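Bench notebook, Palo cell, June

Picked up at 2 in the afternoon, coffee in hand, with the question the Mornuvard people keep sending us: can the arm do the shop-floor chores yet? By chores they mean the dull end of PC refurbishing. Memory in, memory out, check the socket, close up, next box. They have 600 towers on pallets and would like to hear yes. I would like to hear yes too. I've done enough of them by hand to have a groove in my thumb the shape of a retaining latch.

Getting in over the edge

The approach is still the part that eats the day. Bare metal throws glare straight into the wrist camera, and the depth estimate takes a bright patch for either a wall or a hole depending on its mood. Truvby (the planner, for anyone reading this later) then does what a nervous cat does.

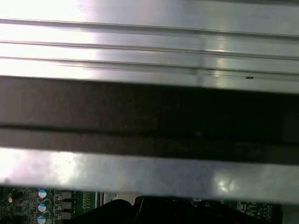 I dropped the exposure and capped the approach speed at 24 mm/s. At that pace you could knit. A person reaches past a chassis rail without knowing there is one, and we spend most of our compute on not hitting it. Taped a sheet of tracing paper over the bench lamp as well. Crude, but I'd leave it up until someone orders a proper diffuser.

Over the board

Better news once we're inside. The Villanueva fingertips are narrow enough to get down among the memory slots, and a board full of green and black gives the vision plenty to hold on to. The bare heat spreader on the processor is the exception, a little square of near white. I've masked it out for now and told the planner to treat the whole socket as lava. Same for the retention lever, a thin wire arm and exactly the sort of thing it loves to forget about.

Where it stands by chore, my opinion only:

Finding the slots: yes, I'd trust it.

Opening a latch: sometimes. It pushes like someone ringing a doorbell they hope won't be answered.

Seating a module: no. Needs force feedback we don't have, and a click it can't hear.

Fan leads and other loose wiring: please don't ask.

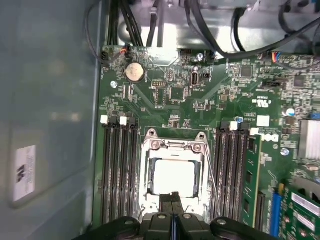 To do

Redo the hand-eye calibration, 2 passes, lamp on and lamp off.

Put a keep-out box around the coin cell.

Find the small screwdriver. The arm didn't take it, much as I'd like to write that down.

Draft a reply to Mornuvard that says "not yet" in a way that sounds like progress.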